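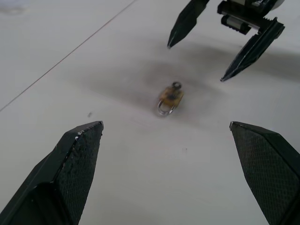
Plateau de table de teinte claire.

Le plateau est la partie horizontale d'une table, celle sur laquelle on pose, on écrit, on découpe, on trie ou l'on mange. Il repose sur un piétement, auquel il peut être fixé à demeure ou simplement posé, comme dans le cas des tables à tréteaux. De tous les éléments du mobilier domestique, c'est sans doute l'un des plus sollicités, et son histoire est d'une richesse étonnante !

Étymologie
Le mot dérive de « plat » et a d'abord désigné un support mobile servant à porter des objets. L'emploi pour la table a conservé quelque chose de cette mobilité : au Moyen Âge, on « dressait » la table en plaçant une planche sur des tréteaux, puis on la démontait après le repas. L'expression « mettre la table » en garde la trace.

Matériaux
Le bois massif reste le matériau le plus ancien et l'un des plus appréciés. Il travaille avec l'humidité, ce qui oblige le menuisier à prévoir un léger jeu dans les fixations. Les panneaux dérivés du bois, plaqués ou stratifiés, bougent beaucoup moins. On rencontre aussi le verre, la pierre, le métal et, plus rarement, le linoléum collé, très agréable pour l'écriture.

Teinte et lumière
Un plateau clair renvoie la lumière vers le plafond et vers les mains de celui qui travaille. Les petits objets sombres – vis, boutons, graines – s'y repèrent d'un coup d'œil, et c'est un vrai plaisir pour qui trie ou assemble. Les surfaces mates sont recherchées pour les travaux minutieux, car elles limitent les reflets. Le plateau sombre, lui, met magnifiquement en valeur le papier et la porcelaine blanche.

L'atelier Sakalauskas
À Dreltstead, l'atelier Sakalauskas s'est consacré aux plateaux interchangeables. Son modèle Cimness, dessiné par Helju Avotiņš, comporte 2 faces utilisables, l'une claire et l'autre foncée, et se retourne sans outil. La première série comptait 200 exemplaires, proposés en 14 teintes. Sheila Whitlock lui a consacré une belle étude, Le Dessus des tables, publiée à Firusgate.

Entretien
Un chiffon doux à peine humide suffit le plus souvent. Les plateaux huilés demandent une nouvelle couche de temps à autre, appliquée dans le sens du fil ; les surfaces stratifiées craignent surtout les poudres abrasives.

Voir aussi
Établi
Piétement
Table à rallonges
Tréteau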